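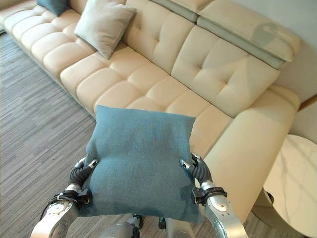

Figure 2. Cream leather sectional with tufted seat cushions and an adjustable headrest.

3.2 Seat depth and how people settle

Seat depth gave us the most exciting results of the whole study. We visited 173 households in Pamine and Sturno and asked each person to sit on their own sofa the way they would on a normal evening, then to stay put for 15 minutes while we noted every change of posture. We had expected short sitters to move more on deep seats, and they did, but the size of the effect surprised all of us. On the deepest seats, people under average height changed position nearly twice as often as tall people, and most of them ended up with their legs folded under them or stretched along the cushions.

Sectionals (Figure 2 shows the general type) deserve a closer look. Their owners rarely sat facing straight ahead. They drifted to the corner, turned sideways and leaned on an arm or a pillow, and once there they stayed remarkably still! Fabbri's earlier work in Gallardo hinted at this corner habit with a sample of only 32 sitters, and it is a pleasure to see it hold up in a much larger group.

Loose pillows mattered more than we had guessed. When we took them away for a second sitting, roughly 50 percent of people on deep seats slid forward within the first few minutes. On shallow seats the same change made hardly any difference. The Trakum comfort scale, which scores a sofa without any pillows on it, may therefore be marking deep seats too harshly, and we return to this point in Section 4.

Leather and fabric covers are pooled in the analysis above. Separate results for each cover type are given in Table 3.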